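Notes from the packing room

It has been a while since we wrote anything about how your orders get wrapped, and with November almost upon us and the holiday parcels already starting to pile up in the system, it seemed a good moment to put the kettle on and tell you a little about the pouches. Those of you who have been with Lureo since the early days will remember the brown paper years (we remember them too, mostly as paper cuts). The bubble pouches came in last spring, and we've grown fond of them – they slip over a Bela mug or a Seol lamp base in one go, with no tape and no scissors, and that red-orange color does cheer up a gray morning.

We keep them in one of the big blue bins, heaped up so that whoever is packing can reach in without looking, and we start the day with the bin full and the spare ones close by.
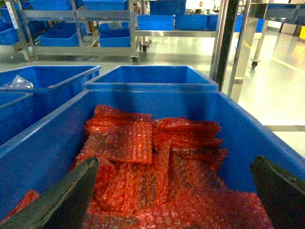

Dzifa Akpalu wrote to ask whether the pouches can be used again, as she has 17 of them in a kitchen drawer by now and can't bring herself to throw a single one away. She uses them for storing Christmas ornaments and for carrying eggs to her sister's, and wondered if we would like some of them back.

We would love them back, Dzifa, and the same goes for everybody else! If you have five or more, flatten them, tuck them into any old envelope or bag, and drop them at the shop counter whenever you're passing. A little crumpling does no harm at all. We only ask that you peel off the address labels first, and that you keep back any pouch whose bubbles have mostly gone flat, as those won't protect anything much (though they make a very decent liner for a drawer of glasses, if you're in need of one).

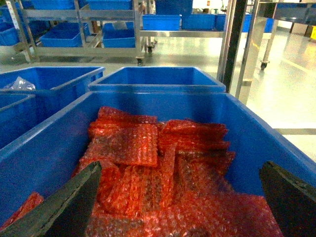
Returned pouches get sorted by size, and the best of them go out again with the smaller pieces, so please don't be surprised if yours arrives with a crease or two. We've had 180 come back so far, which made us very happy, and one of them had a thank-you note inside that is now pinned up over the kettle.

One last thing while we're on the subject of packing. The larger Varkix bowls still travel in boxes and will go on doing so, and they take a day longer to get ready. If you want one for a particular date, do tell us when you order and we'll put it near the top of the list. The drop-off basket for pouches will be on the counter from 30th October, next to the gift tags.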